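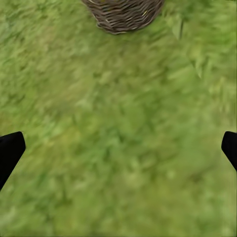
Sim, gripper camera view. Fingers open, basket up top, grass everywhere else.

**Sep 16, 2021 - equipment planning, gripper and compute**

Spent the morning in the sim and the afternoon in the spreadsheet. The sim was better company.

Where we are: the basket task runs end to end in simulation on the old workstation, slowly enough that I've taken up tea as a second discipline. The real arm is still on loan to the orchard project until they remember whose it is. Before it comes back we need to settle what goes on the end of it, what goes above it, and who pays.

**Gripper**

Two quotes in hand.

- Plustier: wide-stroke parallel gripper, $949 for the spare finger set alone. The gripper itself is priced "on application", a phrase I've learned to read as a colour of red.
- Sidden: shorter stroke, cheaper, fingers included, lead time unknown. Their July email said "shortly". I wrote back in July asking what shortly meant and have my answer.

The sim fingers are a generic wide pair, and I don't want to buy on the strength of a stroke that only exists in a config file. In the view at the top the fingers sit right out at the left and right edges with nothing but lawn between them. Lovely. The Sidden won't open anything like that far, so the basket has to be taken by the rim or the handle, if whichever basket we buy has one. Need to rerun with the Sidden stroke before anyone signs anything.

Also: finger colour. Ours render as flat black with no highlights at all, handy for masking them out of the camera feed. Real ones will come anodized and shiny and will ruin this. Budget for matte tape. I've put it under consumables, where it can keep the zip ties company.

**Camera**

Durrani do a wrist unit that would fit either gripper. Things to check before ordering:

- Field of view. With the current virtual lens looking steeply down, we only get the bottom of the basket at the top of the image. A wider lens, or a different tilt, would get more of it in during approach. Tilt is a bracket and costs nothing. Try the bracket first.
- How it copes with grass. The sim turf is smeary and soft, so I don't trust any feature-matching numbers out of it, good or bad.
- Cable. Last one was 2 metres and we needed 5. Order the 5.

**Compute**

Norora want a yearly licence per seat for the rendering add-on. We have one person who would use it (me) and a form that assumes a department. Holding off. A second-hand graphics card would do more for us at this stage, and it doesn't send renewal notices.

**Test props**

Wicker baskets, a few, different weaves. Turf roll for the bay floor. I've pencilled in $40 for baskets, op shop prices, and fully expect this to be the only line that gets queried. Last year the torque sensor sailed through and we had to justify a bucket.

**To do**

- [ ] Rerun basket approach with Sidden stroke limits
- [ ] Chase Plustier for an actual number
- [ ] Try two bracket tilts in sim, save the views side by side
- [ ] Ask Durrani if the wrist unit can go back if it doesn't fit
- [ ] Measure the bay before ordering turf (measure it properly, the wall drawing is wrong by the thickness of the wall)
- [ ] Get the arm back

Budget sheet is in the shared folder, second tab. The first tab is the optimistic one. Please stop editing the first tab.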